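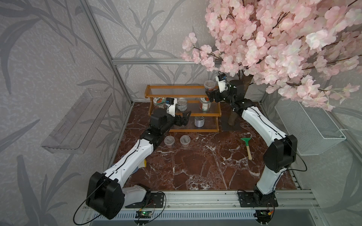 When you teach a pair of arms a pantry job by remote control, most of the trouble is settled before you pick up the controls, and it is settled by how you lay out the shelf. I have been showing two-arm setups how to do kitchen chores for long enough to have made every mistake there is, and the tips on this page are the ones I wish I'd had taped to the wall when I started. Begin with a stepped shelf if you can get one. A three-tier shelf like mine, with each tier lower toward the front, lets a gripper come at the middle row without sweeping the top row off the back, and it gives your wrist cameras a decent look at the labels too. I keep jars and cans mixed together on it, tall and short, since a shelf of identical jars teaches very little (and is dull company for an afternoon!).

Getting the jars ready

Wipe every jar before a session, and I mean every jar, even the ones you washed last night. Olive oil fingerprints are the great enemy of rubber fingertips. A little dish soap, a rinse, and a dry with a lint-free towel will do nicely. If you have an open can in the lineup, run a fingertip in a leather glove around the rim first and file down anything sharp, or your gripper pads will be in ribbons by supper.

Start with the jars part full. Dry beans are my favorite filling, or rice if beans are dear where you live. An empty jar skates away at the lightest nudge and a brimming one makes you nervous, and nervous hands make jerky demonstrations. My Haltora kitchen scale lives next to the controls, and for the first round I fill the glass jars until they read 500 grams with the lid on. Later you can vary it as much as you please.

Paper labels will scuff. Put a strip of clear packing tape over them and they'll last the season.

Driving the arms

Sit down. I know it feels more natural to stand, and I stood for years, but your shoulders climb up to your ears after a while and the arms copy every bit of that stiffness. A kitchen chair with a cushion, elbows loose, feet flat.

Move at the speed you'd use to hand a cup of tea to your grandmother. Slow down near the shelf, and pause for a breath before you close the fingers. That little pause is worth a great deal, and you'll see it turn up again later when the arm tries it alone, which I still find rather touching.

Come in level with the jar and grip it a bit below the shoulder, where the glass runs straight. For a short can, go lower than you think. Lift straight up until you've cleared the shelf, then come toward yourself, and only then head sideways.

Let one arm rest while the other one works, at least for the first batch. People get excited about having two and start waving both, and before long the elbows are knocking. My friend Demetrio Urquijo, who got me into all this, used to park his idle arm well off to one side and drape a dish towel over the controller so he wouldn't grab it by habit. I still do it his way.

When you fumble, finish the fumble. If a jar tips, set it upright with the gripper and carry on. Keep that recording in a folder marked "recoveries" and save it for when the plain ones are going well. If a jar goes over the edge, stop and throw the recording out.

How many, and how long

I record 60 good ones of a single task before I try training anything, then look at where it stumbles and add more of just that part. In November I did a pouring task (rice from a jar into a small plastic cup) and it needed 80 before it stopped overshooting the rim. Pouring is like that. Use rice for it and keep water well away from anything with a cable.

Take a break after every 20 minutes or so, and shuffle the shelf before you sit down again. Swap the left jar with the right one, turn a label to the wall, scoot the cups over a couple of inches.

Cleaning up

Polished stone is lovely to wipe down but it throws glare, and the shine moves as the day goes on. I close the blinds by 3 in the afternoon and use a lamp with a shade. For rice in the corners, a soft pastry brush does better than a vacuum, and a flat scraper will lift anything that has dried on (go gently and keep the blade low).

Wipe the gripper pads with a damp cloth, power off first, and check the cables where they loop near the wrist before you put the controls away. Then put the beans back in their own jar so they don't end up in the soup.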